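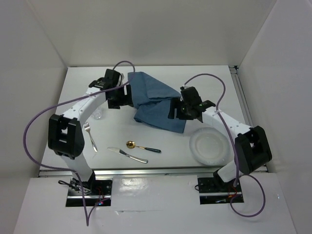 **Table Service and Linens, Unit 3: Cloths Before Plates**
Handout to go with the 18th February session. Z. Lodhi

Last week's practical ran long, mostly over where the cloths should go. These notes cover what I said, plus what I meant to say before we got onto the subject of swans.

## 1. The cloth comes first

You can't lay a table around a crumpled cloth. People try. They push the plates out to the sides, deal with the cloth in the middle, and then wonder why every fork has to be moved a second time. If the tableware is already out, clear a space bigger than you think you need, at least the full size of the cloth when flat.

Order of work:

1. Clear and wipe the surface.
2. Find two neighboring corners. Not opposite ones. Opposite corners give you a kite.
3. Lift, shake once, lay down.
4. Smooth from the middle outward with the flat of the hand.
5. Fold, or leave flat, depending on what the cloth is for.

Step 2 is where the time goes. A crumpled cloth hides its corners, and the one you're holding is usually the middle of a side. Run your fingers along the hem until it turns. If you've passed the label twice, you're going in circles.

## 2. Folds you will be asked for

**The plain rectangle.** In half, in half again, open edges toward the guest's left. It's dull and correct, and it will cover most of your working life.

**The thirds.** Used at the Ibarra for breakfast. Fold the long side into three, then turn the ends under. Looks wrong if the thirds are unequal, and they will be.

**The Padinari.** A pocket fold that holds the knife and fork. Our workbook gives it eleven steps, of which four are "turn the napkin over." Practice it at home, where there's less sighing.

**The swan.** Not on the syllabus. Please stop asking.

## 3. Color and the white table

A strong color on a white surface is kind to beginners, as you can see straight away whether the edge is parallel to the table. White on white is what you'll meet in most dining rooms, and it forgives nothing once the lights are on. Start with a colored cloth. Move to white when you can square the edges without walking round to check.

Dark cloths show lint. Pale cloths show everything else.

## 4. Setting out afterward

Once the cloth is dealt with, bring the tableware in from the sides in this order: plate, fork, knife, spoon, cup. The plate fixes the position of everything else, so putting the fork down first is mostly guesswork with a fork.

Keep handles and rims away from the edge of the table. The banqueting hall at Skellow seats 1000 and has, by its own records, never got through a July wedding with all its saucers. I don't expect us to do better, but we have fewer saucers.

## 5. For next time

- Read the Usberg chapter on laundering and pressing. Skip the history of starch unless you're having trouble sleeping.
- Bring one cloth of your own, any color, hemmed on all sides. A beach towel isn't a cloth for these purposes (you know who you are).
- Practice the plain rectangle until the corners meet.
- Folding sheets go in the tray outside Room 101, with your name on them.

Zarmeena Lodhi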